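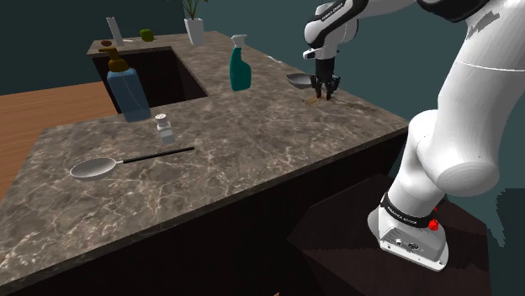

Binthorpe abre em Kircombe espaço dedicado à renovação de cozinhas

Kircombe, 2023-11-11 – A Binthorpe, empresa de remodelação de interiores, abriu ao público um novo espaço de atendimento em Kircombe, destinado a clientes que pretendem renovar a cozinha. O espaço funciona em 2 pisos e reúne 17 modelos de bancada, além de amostras de frentes de armário, puxadores e revestimentos de parede.

O atendimento é feito por marcação. Na primeira visita, o cliente traz as medidas da divisão e, se as tiver, plantas ou fotografias. A equipa prepara depois uma proposta com a disposição dos móveis, a localização das tomadas e dos pontos de água e um orçamento discriminado. A deslocação a casa para confirmação de medidas está incluída no serviço dentro do concelho.

Com a abertura, a Binthorpe passa também a disponibilizar a linha Samine, composta por módulos baixos e colunas para cozinhas de pequena dimensão. Os módulos podem ser encomendados em separado, o que permite substituir apenas parte dos móveis existentes. O prazo de entrega é indicado no momento da encomenda e varia consoante o acabamento.

As bancadas são cortadas e acabadas pela oficina Türkmen, que trabalha com a empresa desde setembro. A oficina assegura ainda o transporte e a colocação em obra. Os trabalhos de canalização e eletricidade continuam a cargo das equipas da Binthorpe.

A garantia de montagem é de 2 anos e abrange o ajuste de portas e gavetas, a vedação junto ao lava-loiça e a fixação dos móveis superiores. Ficam excluídos os eletrodomésticos, cobertos pela garantia do respetivo fabricante.

As marcações podem ser feitas no balcão de atendimento ou através do formulário disponível na página da empresa.

Sobre a Binthorpe
A Binthorpe projeta e executa obras de remodelação de cozinhas e casas de banho em habitações particulares.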